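Open day at Heltard draws 40 visitors

Heltard opened its robotics workshop to the public on Tuesday, February 18, 2020. Palesa Visser gave the main demonstration, on handling socks with hand-held grippers.
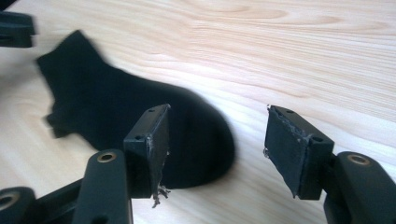

Visitors came in groups of 6 and could ask questions throughout. Imre Halász spoke about teaching robots to handle soft fabric. The work uses a pair of grippers, one in each hand.

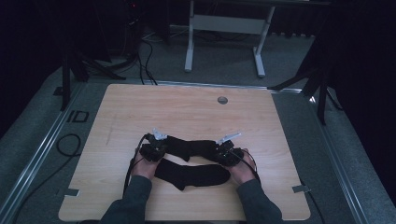
Next visit

A second open day is planned for Bratevwood. Admission is free.

Contact: Krisztina Pap, Heltard | © 2020 Heltard | Back to top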